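Home | Archive | Notes | About

Wrist cameras, marker strokes and what the policy was really looking at

I have been meaning to write up the placement ablation since April. The short version is that our bimanual policy was using fixed features of the bench as a position reference, and that most of the gain we credited to the second wrist camera went away once the bench was moved. The long version follows, mostly so that I can find it again.

The setup has two arms facing each other over a shared table, two fingers per gripper, one small camera per wrist and one fixed overhead camera. The task family is tabletop rearrangement with ordinary desk items: pick up an object, move it to a target region, sometimes pass it from one arm to the other. Demonstrations are teleoperated. The training set for this round held 3537 episodes after filtering. Filtering removed anything with a dropped frame in either wrist stream and anything where the operator pressed abort.

The policy is a fairly standard action-chunking transformer. Images go through a shared encoder, joint states are appended as a token, and the decoder predicts a chunk of joint targets. We call the codebase Orus, after nothing in particular. Moushumi Kumarasinghe wrote the data loader and most of the evaluation harness, and the harness is the reason any of this was noticed.

Her change was simple. Each evaluation episode now logs the start pose of every object relative to the table, and also the pose of the table relative to the arm bases. The second quantity had been treated as a constant. It is a constant only if no one ever bumps the table, and our table is not bolted down.

When we sorted failures by table offset, the pattern was clear enough to read off the plot. With the table at its nominal position, grasps failed rarely and at no particular place. With the table shifted toward one arm, the policy reached short or long in the direction of the shift, by an amount that tracked the offset. The objects were in plain view of the wrist cameras the whole time. The policy was correcting for them late in the approach and only partly.

Three variants were trained to separate the causes:

Variant A: both wrist cameras plus overhead, no augmentation (the baseline).
Variant B: the same cameras, with random crops and colour jitter on all streams.
Variant C: wrist cameras only, random crops, overhead stream dropped.

B helped a little. C was worse at nominal and clearly better under offset, which points at the overhead stream as the source of the shortcut. Gaetano Ferri argued that C only looked better because the coarse approach was slower and gave the wrist views more time to act. I think he is partly right. We matched the approach speed afterwards and the gap shrank, but it did not close.

The remaining question was whether marks on the table were doing the same job for the wrist cameras that the table edge did for the overhead one. We use marker strokes on the bench as placement references, and they are visible to the wrist views during most approaches.
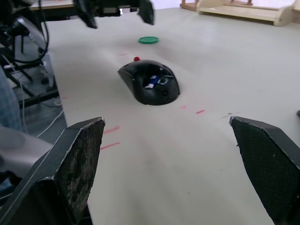 Jesuvport, Aug 6, 2021

With the mouse on the table, the reddish strokes fall well inside the wrist view between the fingers. An encoder has every opportunity to use them. Masking the strokes in the wrist images at test time, by painting over them with the local table colour, changed the final grasp position slightly for A and B and had no effect I could measure for C. That is weaker than I expected. My reading is that the strokes are redundant while the overhead stream is available and too small to be worth much without it.

Two caveats. Masking by painting leaves its own artifacts, and a fair test would retrain on a clean table. Also, everything was evaluated on the one bench at Panerside, so the offset results say nothing about a change of lighting or table height.

Next is a retrain with the table position randomized between demonstration sessions, which costs operator time but no modelling effort. I would also like to try the relative action parameterization that the Raudsepp group uses — deltas in the gripper frame, with no absolute joint targets. The loader needs a small change for that, and the normalization statistics will have to be recomputed for both arms.

Contact | Copyright, all posts by the author | Back to top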